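Drillutach opens home grasping set, more rooms to come

By Carolina Simões

Drillutach put out the first part of its home grasping set this morning, 3,618 short recordings of people picking up, folding, moving and putting down everyday stuff with hand-held grippers. No robot arm in any of it. A person holds the gripper, squeezes, does the chore, and the camera on the tool takes down what the fingers were doing.

The set is called Sanora. It was announced in July and then slipped, mostly over the labeling, the company says. The download went up before 9 a.m. and was crawling by lunch. A mirror is promised.

What's in it: bedrooms, so far. Towels, boxes, toys, basins, cloths, packets. Kitchens are next and then entryways, where the shoes and bags are. Each recording runs from the moment the hand starts moving to the moment it goes still again, and comes with one plain sentence saying what the person was asked to do. "Put the towel in the basin." That sort of thing. Nothing fancier.

The company's earlier set, from a bench in its own workshop, had 301 recordings and was not much loved. Every item sat on the same gray mat under the same lamp. Models trained on it did fine on the mat and fell apart on a bedspread, according to the release notes, which are pretty frank about it. Patterned cloth was the worst. A policy would go for a printed circle as if it were a thing to pick up.

So the collectors were told to leave rooms alone. Don't tidy, don't swap the sheets, don't clear the wall side of the bed. Work on top of whatever cover is there.

Dotted bedding, a towel between the pads, and a red basin with a box in it: 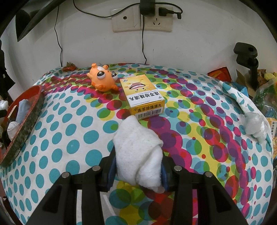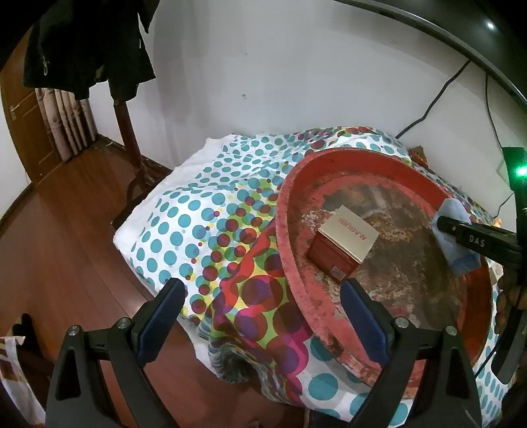
How the collecting goes

Sessions are short. A collector gets a card with 10 chores, does each one several times, and moves the items in between so no two starts match. Some chores need one gripper, some need two, and the two-handed ones are where most of the throwaways come from. Left and right have to be started together or the timing drifts and teh pair is no use to anyone.

Failed grasps are kept. That was argued over, by the sound of the notes. A towel that slides out, a box that tips the wrong way, a second try from a different side: all in, all marked. Kariuki, the lab that ran the first outside training on the set, asked for them. Its view is that a model which only ever sees clean pickups has no idea what to do with a bad one.

Soft things got the most time. Towels especially. A folded towel can be pinched at the edge, the corner or the middle, and what it does next depends on which. Collectors were asked to mix it up and not settle into a habit, and a fair number settled into one anyway. The notes list this under known problems, along with too many right-handed starts and not enough evening light.

What Kariuki found

Early numbers only, and from one lab. Trained on Sanora and tried on 300 pickups in a room not in the set, Kariuki's model did better than its older one on cloth and small cartons. It did worse on anything deep inside a container, where the rim gets in the way of the fingers. No full table yet. The lab says it wants to rerun the container trials before it prints figures, and would like more recordings of hands going down into basins and bins.

It also flagged the labels. The one-sentence chores are uneven: one person writes "box", the next writes "small box with red sides", a third names the brand. Drillutach says a cleanup pass is under way and old labels will stay in the download so results can be compared.

Who can use it

Free for schools and research groups, sign-up needed. Companies have to write in. Faces are blurred where they turn up, papers with names on them too, and anyone whose room was recorded can ask to have it pulled. Requests go to the same address as bug reports for now, a bit odd, and the company says a seperate one is coming.

Next

Kitchens come after the label pass. Clulberg has signed on to run collection there, with its own people and its own homes, using the same chore cards. Wet items are off the list for that round, and so is glass. Knives were never on it.

The grippers themselves are not for sale. Drawings for the finger pads will be posted, the company says, no date given. People on the project's message board have been asking for the full mount and the camera settings as well. Answer so far is that they're "looking at it."

A call for collectors goes out with the kitchen round. Sign-ups open on the project page, and returning collectors get the new cards first.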